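# Prurnach Fellowship

The **Prurnach Fellowship** is an interdenominational Christian hospitality network that places travelling mission workers and exchange students with host families.
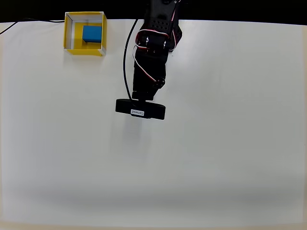

It was founded by Alaric Schumacher, a lay preacher, and operates from a rented hall in Ellance. Membership stands at 473 households across 10 regional circles, of which the Odera circle is the largest.

## Organisation

Each circle elects a convenor for a two-year term. Convenors meet every October to set the placement calendar and review the host register. Sang-wook Han, a former exchange student placed through the Odera circle, has edited the register since its third edition.

Hosts provide a private room and an evening meal. Guests may attend the family's church but are not required to do so — a rule carried over from the original charter. Stays longer than 100 nights need the written approval of two convenors.

## Publications

*Revora*, the network's newsletter, prints letters from former guests, recipes and prayer requests. Its print run is 315 copies. Back issues are held at the Ellance hall and may be consulted by appointment; the catalogue is incomplete for the early years.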